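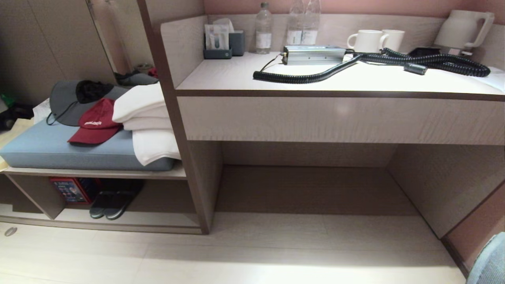

会員だより 第74号 p.3

# よくある質問(長期滞在・出張プラン)

問い合わせ多いものだけ先に。残りは次号。料金は8月改定後のもの。旧料金表は捨ててください。

## 予約・料金

**最低何泊から?**
7泊から。6泊以下は通常プランになります。ブルスタム館(Brustham)のみ5泊から可。

**途中で延長したい**
前日の18時までにフロントへ。満室だと部屋の移動をお願いすることあり。延長分も長期料金のまま。

**短縮は?**
できます。ただし7泊を切ると、最初の日から通常料金で計算しなおし。差額はチェックアウト時に。

**キャンセル料**
3日前まで無料。2日前から3,000円。当日は1泊分。連絡なしも1泊分、残りの泊数は自動で取り消しになるので注意。

**領収書を会社名と個人名に分けたい**
可。チェックイン時に言ってもらえると早いです。後日の再発行は郵送のみ、手数料400円。宛名の変更も再発行あつかい。

**月をまたぐ場合の精算**
月末でいったん締められます。経理の都合で必要な方は備考欄に「月末締め」と書いてくださいい。

## 部屋

**机で仕事できますか**
全室机あり。引き出しの中の案内冊子は持ち帰らないでください(減りが早い)。モニターの貸出は台数少なめ、予約時に要相談。

**Wi-Fiが遅い**
夜21時〜23時は混みます。有線のほうが安定。LANケーブルはフロントで貸出、無料。トスタヴァード館(Tostavard)の東側は有線なし、工事待ち。時期は未定です。

**掃除は毎日?**
3日に1回。タオル交換とゴミ回収は毎日、ドアの札を出しておいてもらえれば。札なしの日は入りません。シーツは週1回。

**マグカップやポットの追加**
内線9番へ。22時以降は翌朝の対応。

**キッチン付きの部屋は**
ブルスタム館の5階だけ。数が少ないので早めに。鍋・包丁は貸出、調味料はなし。揚げ物は禁止です、報知器が鳴ります。

**エアコンの音が気になる**
部屋替えで対応。空きがあれば当日中に。リモコンの静音ボタンも試してみてください。

## 洗濯・荷物

**コインランドリー**
各館2階。24時間。洗剤は自動投入なので持ち込み不要。乾燥機は夜が混みます、朝6時台がねらい目。両替機は1階のみ。

**荷物を先に送りたい**
到着日の2日前から預かれます。伝票に宿泊者名とチェックイン日を必ず。日付のない荷物が多くて探すのに時間かかってます。

**冷蔵便は?**
受取り不可。当日、本人がいる場合だけOK。

**滞在の途中で数日帰宅する。荷物は置いたままでいい?**
部屋をおさえたままなら、そのままで。部屋を空ける場合は預かり2,000円(期間中何個でも)。貴重品と生ものは不可。

## 駐車場・交通

**車は置けますか**
トスタヴァード館の裏、先着順。長期の方は滞在中無料。高さ制限あるのでワゴン車は電話で確認を。

**ブレアリー駅(Brerley)からの送迎**
朝7時台と夕方18時台のみ、予約不要。荷物が大きい方は運転手に一声。始発に間に合う便はないです。タクシーは前夜までに手配を。

## 朝食・その他

**朝食を数日分だけつけたい**
つけられます。前日21時まで、部屋番号と人数を。使わなかった朝食券の払い戻しはなし、滞在中なら別の日に使えます。

**弁当への変更**
可。早朝出発の方向け。受取りは5時半から。

**アレルギー**
予約時に備考欄へ。当日の申し出だと対応できないことがあります。

**郵便物は受け取れる?**
普通郵便は可、書留は本人のみ。住民票の登録はお断りしてます。

**来客を部屋に入れていい?**
ロビーまで。打ち合わせは1階の小部屋をどうぞ(無料、1時間ごと、予約表に記入)。

**鍵をなくした**
まずフロントへ。カードの再発行は無料、夜間は本人確認に少しかかかります。

載っていない件はフロントか内線9番。メールの返信は翌営業日になります。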